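Journée portes ouvertes de Pametti

La journée portes ouvertes de Pametti est une manifestation publique consacrée à la manipulation robotique d'objets domestiques. Elle se tient chaque année en juillet à Fulalau, dans un logement aménagé que l'organisateur utilise le reste du temps pour ses enregistrements. Les visiteurs y assistent à des démonstrations de collecte de gestes au moyen de pinces tenues à la main, puis peuvent consulter les données obtenues et poser des questions aux opérateurs.

Historique

Pametti a d'abord présenté ses travaux dans une salle de conférences, sous forme de films commentés. Le public demandait régulièrement à voir les gestes exécutés sur place, et la formule a été abandonnée après deux éditions. L'installation à Fulalau a permis de montrer les opérateurs dans une cuisine ordinaire. La quatrième édition a reçu 1282 visiteurs, la suivante 1797. Devant cette hausse, les entrées se font désormais sur inscription, par groupes de huit personnes.

Déroulement

L'accueil ouvre à 9 heures. Chaque groupe suit d'abord un exposé d'un quart d'heure sur l'apprentissage par imitation, dans lequel un modèle est entraîné à partir de gestes humains enregistrés. Il passe ensuite dans la cuisine, où les visiteurs restent derrière un marquage au sol pendant les prises. Les questions sont admises entre deux séquences. La visite se termine dans une pièce voisine, où les enregistrements du matin sont projetés à vitesse réduite avec les courbes d'ouverture des pinces.

Les dernières inscriptions sont prises pour le groupe de 16 heures. Les enfants sont admis s'ils sont accompagnés. Les sacs et les manteaux sont laissés à l'entrée.

Démonstration des baguettes

La démonstration la plus suivie porte sur la manipulation de baguettes en bois. L'opérateur travaille à une table couverte d'une nappe rayée bleu et blanc, avec une pince noire à deux doigts munis de patins bleus. L'exercice consiste à saisir des baguettes, à les redresser et à les ranger dans un pot. Il est répété plusieurs fois, avec une disposition de départ différente à chaque reprise.
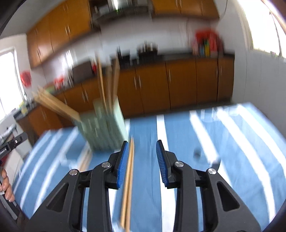
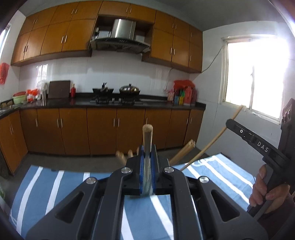

Baguettes en bois tenues à la pince, dans la cuisine de démonstration.

Le choix de cet objet tient à sa forme. Une baguette est mince, légère et de section variable, et elle pivote facilement entre les doigts lorsqu'elle est saisie loin de son centre de gravité. Lorsque plusieurs baguettes sont posées en désordre, il faut en isoler une sans entraîner les voisines. L'entrée dans le pot demande en outre un alignement presque vertical. Les opérateurs distinguent la prise simple, où une seule baguette est levée, et la prise groupée, plus rapide mais plus sujette aux glissements.

Les essais manqués ne sont pas effacés. Ils reçoivent une étiquette indiquant la phase concernée : approche, serrage, transport ou dépose. Une séquence interrompue par une question du public est en revanche écartée du jeu de données.

Traitement des enregistrements

Les séquences sont découpées et annotées avec Hididix, le logiciel interne de Pametti. L'annotateur y marque le début et la fin de chaque prise et note l'objet manipulé. Une seconde personne relit l'ensemble avant l'archivage. Pendant la journée portes ouvertes, un poste est laissé à la disposition du public, qui peut annoter une courte séquence et comparer son découpage à celui d'un annotateur formé. Les écarts portent le plus souvent sur l'instant exact du contact.

Atelier Krajčí

Depuis la troisième édition, l'atelier Krajčí, chargé de l'entretien des pinces, tient une table dans le couloir. On y montre le démontage d'un doigt, le remplacement d'un patin usé et le réglage du jeu dans les articulations. L'atelier présente aussi des patins de duretés différentes, que les visiteurs peuvent essayer sur des couverts et des gobelets.

Accès et langues

L'entrée est gratuite. Les exposés sont donnés en français, avec un livret en anglais disponible à l'accueil. La cuisine est de plain-pied ; la salle de projection se trouve à l'étage et n'est pas desservie par un ascenseur, mais les mêmes séquences peuvent être visionnées sur le poste d'annotation du rez-de-chaussée.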